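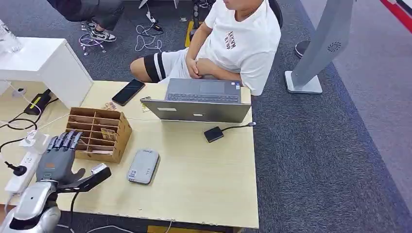

Consumer Research Methods
Handout 6: What people say they do, and what they do
Instructor: Irena Bielecka

Read this before the Ruggiero report. Bring your marked-up copy to class.

1. The trouble with self-report

Most of what gets published about daily habits comes from asking people. How many hours do you sleep? How often do you cook? The answers go into a table, the table goes into a press release, and by the third retelling the word "report" has dropped out. "Adults report sleeping seven hours" becomes "adults sleep seven hours." Those are different claims, and the second one was never tested.

I don't think respondents are liars. Ask someone how long they spent on a screen in April and they will give you a number, because you asked for one. Where would they have gotten it? They take a typical day, or a day they think is typical, and multiply. Round numbers pile up. If half your sample says "two hours," you are probably looking at a habit of speech.

2. The Camcombe survey

The Camcombe team mailed 1,383 questionnaires on home study and work habits and got 494 back. The write-up calls this "a strong response." Work out the rate yourselves before you agree. Then ask who fills in a long form about being organized and mails it back on time. Organized people, I'd guess, though the report gives us no way to check.

Hortensia Henao, who ran the fieldwork, did try something useful. She asked 90 of the respondents to keep a written diary for two weeks. The diaries and the questionnaires disagreed on nearly every item, and mostly in the flattering direction: more reading on the form, less in the diary. The authors put this in an appendix. It should have been on page one.

Diaries have their own problems. People fill in three days at once on a Sunday-night sort of schedule, and some change what they do while they are writing it down. Treat the diary as a second opinion - not as the truth.

3. Things to look for

Question wording. "How often do you manage to read?" tells the respondent what the right answer is.

The time window. "Usually" has no edges. "Yesterday" does, though yesterday may have been odd.

Who paid. Proltumero sells planners and funded the Camcombe study. That doesn't make it wrong, but I would like to see the questions they left out.

Missing people. Nazareno Zuccaro's reanalysis dropped anyone who skipped an item, then described the remainder as "all participants." See his footnote 4.

4. A partial defense

Brunello Bellini argues that self-report is fine for comparing groups, as long as everyone is wrong by the same amount. Maybe. I have yet to see anyone show that they are. Emiko Minami's reply to him is short and worth your time, especially the part on shift workers, whose "typical day" may not exist.

For class

Find one news story from the past year that gives a figure for a daily habit. Trace it back to the original question, word for word. If you can't find the question, write down where the trail stopped. One page, typed.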